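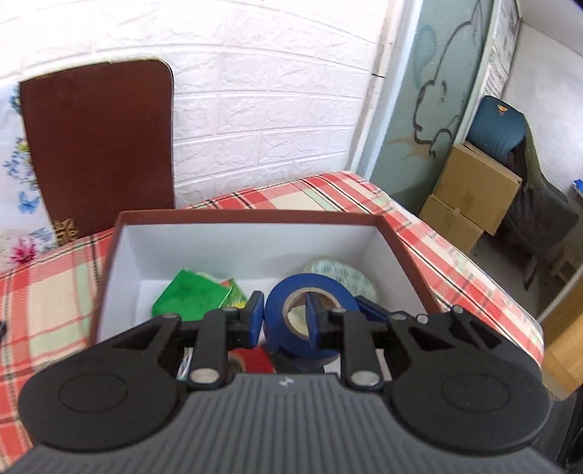 賃貸住宅退去時の電気テープ跡の取扱いについて

投稿者:Berwyn Morgan
Brindmont地区の賃貸集合住宅に6年間居住しております。12月の退去にあたり、壁際の延長コードを固定していた電気テープを剥がしましたところ、壁紙に粘着剤が残りました。管理会社Candirarからは、清掃費として4,000円を請求する可能性がある旨の連絡を受けております。当該費用は借主が負担すべきものでしょうか。また、立会いの前に自分で除去しても差し支えないか、併せてご教示ください。

回答者:Dudás
まず賃貸借契約書の特約条項をご確認ください。通常の使用に伴う損耗は原則として貸主の負担とされますが、粘着剤の残留は借主の使用方法に起因する汚損と判断される場合があります。請求を受けた際は、対象箇所、面積及び単価を記載した明細書の交付を書面で求めることをお勧めいたします。
除去を試みる場合は、薄めた中性洗剤を布に含ませ、目立たない箇所で変色の有無を確認した上で、軽く押さえるように拭き取ってください。溶剤系の剥離剤は、ビニール壁紙の表面を傷めるおそれがあります。作業前の状態は写真で記録しておくことが望ましいと存じます。

回答者:Jitville住民
4,000円であれば支払った方が早いと思われます。当方は消しゴムで落としましたが、壁紙の種類は不明です。

回答者:Dudás
補足いたします。消しゴムは艶むらが生じることがありますので、凹凸のある壁紙には推奨いたしかねます。立会い時に金額へ同意できない場合は、その場で署名せず、明細書を受領した後に回答する旨をお伝えください。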